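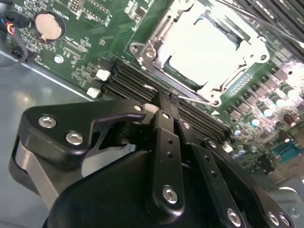

A gripper over the memory slots of a server board at Zadmont's workshop.

Zadmont teaches robot arm to take computers apart, one patient human at a time

December 26, 2025

The robot arm on the middle bench at Zadmont has been learning to handle old computers since November. In that time it has attended more lessons than most of us manage in a year, and it has never once asked when lunch is.

Zadmont takes in retired office machines and servers, pulls out the parts that can be sold again, and sends the remainder to be melted or shredded. The pulling out is done by people with screwdrivers. The firm would like some of it to be done by an arm, and has hired a small robotics outfit called Dusix to find out whether an arm can be talked into it.

Talking, as it happens, plays no part. The arm is taught by remote control. An operator sits at the next bench holding a pair of hand controls, watches a screen that shows the view from a camera at the wrist, and performs the job through the robot: go to the socket, find the lever, come in from the side, stop. Every movement is recorded along with the video. When enough of these recordings have piled up, a program is trained on them, and the arm is invited to try it alone.

"People expect me to be typing," said Khang Hồ, who does most of the driving for Dusix. "Mostly I am trying to keep my elbow still."

Hồ's target for the first task is 900 recordings. A single recording is one approach to one part of the board, from a starting position that he changes a little each time so that the arm does not come to believe all computers are bolted to the same spot on the bench. A good one takes less than a minute. A bad one takes longer and usually ends with him saying something the microphone would have picked up, had anyone thought to fit a microphone.

The work is slower than it looks, and it looks slow. A memory slot is a narrow thing with a latch on the end, and the gripper is a chunky thing with screws on it. From the wrist camera the operator sees a great deal of gripper and somewhat less of what the gripper is about to touch. Hồ has learned to judge depth by shadows and by the way the fingertips line up with the ridges of the slots. He says it is like threading a needle while wearing the needle.

Ada Martinelli runs the bench side of the shop and spent years doing by hand what the arm is now being shown. She was asked to try the controls in the first week, on the reasonable theory that the person who knows the job should be the one to teach it. Her first session produced 8 recordings, of which two were kept.

"I knew exactly what I wanted my fingers to do," she said. "I did not have my fingers."

She has improved. Hồ now rates her ahead of himself on anything involving a lever, which he puts down to her habit of pausing before contact. He had been treating the pauses as dead time and trimming them out of the recordings. When he put them back, the trained arm stopped arriving at the board as if it were late for something. The trimming has been abandoned and Martinelli has been polite about it, in a way that everyone in the room has noticed.

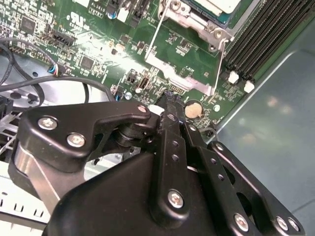

One finger of the gripper just above the board. The coin cell sits below the processor socket.

A list of what may and may not be touched is taped to the wall by the controls. Coin cells are off limits for now. They have to come out of every board before it goes any further down the line, but they are small, round and inclined to travel, and Martinelli would prefer to keep collecting them herself. Cables are also off limits, on the grounds that a cable never lies in the same place twice and the arm has enough to think about. That leaves memory, processor levers and a few of the easier connectors, which make up the first round of lessons.

The processor lever is the current obsession. On the kind of socket Zadmont sees most, a thin metal lever holds the frame down over the chip. A person presses it, nudges it sideways and lets it up in a single motion without giving it a thought. Broken into steps for a robot, it is four separate ideas, and the sideways nudge is the one that goes wrong. Nudge too little and nothing happens. Nudge too much and the finger slides off and heads for the capacitors.

To keep the cost of these adventures down, the lessons use boards that are already bound for scrap. Zadmont set aside 100 of them, from several makers, and the crate is still more than half full. Hồ swaps boards often. A program trained on one layout becomes very sure of itself and then falls apart when it meets another, he said, adding that he had known managers with the same difficulty.

The arm has had some success on its own. It can now bring its fingers to a memory latch and stop in the right place on most tries, provided the board is one it has met before and the lights are as they were. Light has been a nuisance. The socket covers and metal frames throw glare straight back at the wrist camera, and an afternoon of recordings in November had to be thrown out when the sun came in low through the loading door and turned every bright part of the board into the same white patch. A curtain has since been hung. It is an old bedspread, and it has a pattern of sailboats.

Pulling the memory out after reaching the latch is another matter. Dusix has recordings of it done by hand control, and Hồ can do it that way fairly dependably. The arm alone tends to grip the module, think it over and let go. Hồ believes more examples will fix this. Martinelli believes the fingertips are the wrong shape, and has drawn a better one on the back of a packing slip. Both proposals are being tried. Verschueren, the machine shop two doors down, is cutting a pair of narrower tips from her drawing and has asked, twice, whether it is really meant to be life size.

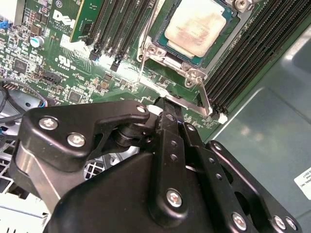 What comes next

The lessons are booked through the winter. After memory and levers, Dusix wants to record the lifting out of the processors, and that worries Zadmont more than anything so far. A processor with a clean underside can be sold. One that has been dropped on its corner cannot, and neither can a socket with bent pins, on the boards that have pins to bend. The plan is to practice on chips already written off, of which the shop has a coffee can full.

There is also the question of who will do the driving. Hồ cannot be at the bench every day, and the second task is expected to need 1,000 recordings before anyone trains anything. Zadmont has offered the controls to its bench staff in one-hour turns, with the option of going back to a screwdriver at any point. Sign-up was slow until word got around that the operator's chair was the good chair. It is now brisk.

Staff have asked the obvious question about what happens to their jobs if the arm turns out to be a quick study. Martinelli's answer is that the shop turns away pallets every month for lack of hands, and that the arm in its present form would have trouble replacing a paperweight. She has been told by management that no one will be let go over it, and she has asked for that in writing. She has it in writing. It is taped to the wall under the list.

One buyer is already waiting. Gramesska, which refits used servers for small offices, has said it would take tested memory in larger lots if Zadmont could supply them on a steady schedule. No schedule has been agreed. Hồ was asked for a date by which the arm might be working without a person at the controls, and he looked for a while at the crate of boards.

"It does the latch," he said. "Ask me about the latch."

Zadmont plans to open the workshop to visitors once the new fingertips have been fitted and tried. Guests will be able to take a turn at the controls on a scrap board, under supervision. Their recordings will not be used for training – Hồ was quite firm on that point – though Martinelli says she intends to keep them anyway, for the evenings.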